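**House rules for a shared suturing robot: what should go on the one-page sheet?**

Posted by ziltwood_bench, Oct 29, 2024

Our skills lab in Nenerstead is finally writing down good practice for robotic suturing on tissue pads, and I'm thrilled that people care enough to argue over it! Two things are holding us up: what to do about loose thread, and when an open needle counts as "under control". How do your groups word these?

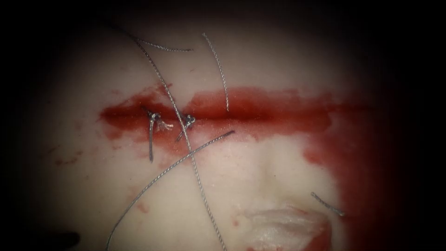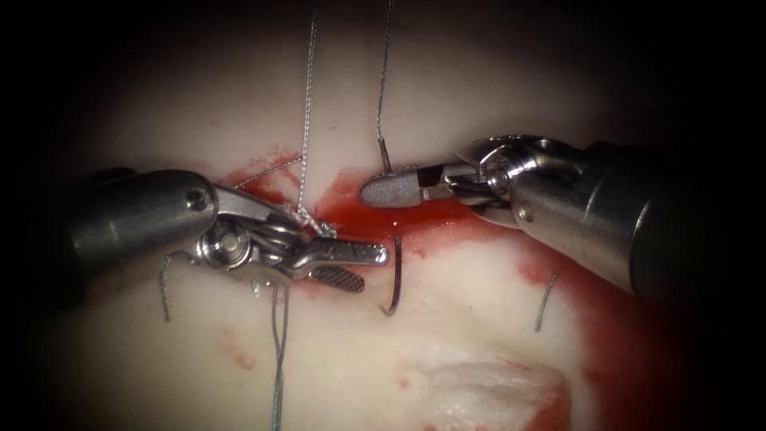 *Pad work, first picture with two knots tied in the cut, second with both instruments over the pad.*

Our draft says "keep the field tidy", and everyone reads that differently. We're also split on whether an autonomous run and a hand-driven run should share one sheet.

---

**akpalu_trainer**

Love this question. One sheet for both, please! The pad doesn't care who is driving, and two sheets drift apart within a month (ours did). What we ended up with:

- Long thread lengths come off the pad before the next stitch starts. In your first picture there's a long piece crossing the cut and another crossing that one lower down. Under our rule you'd stop there and clear.
- Trimmed tails have a written length, and the same one for everybody.
- A needle is under control only when a jaw is closed on it. Sitting in the pad is "parked", and parked gets called out loud.
- Both tips stay in view whenever anything moves.
- The pause button belongs to one person, named before the run.

We log every stop, too. Last May we went through 326 log entries and thread was the top reason, which made the rule very easy to sell!

---

**flikel**

just write "no loose thread" and be done with it

---

**suture_nerd_12**

"No loose thread" won't work, you need some thread to tie with, lol. Try "no thread that isn't attached to the current stitch".

I'd add one on the pad itself. Both pictures show a rough whitish patch low down, right of the middle. Give yourselves a limit for how torn a pad can get before you swap it, and score nothing that touches a damaged area. We retire ours at 12 stitches, torn or not. Can't wait to see the final sheet, please post it!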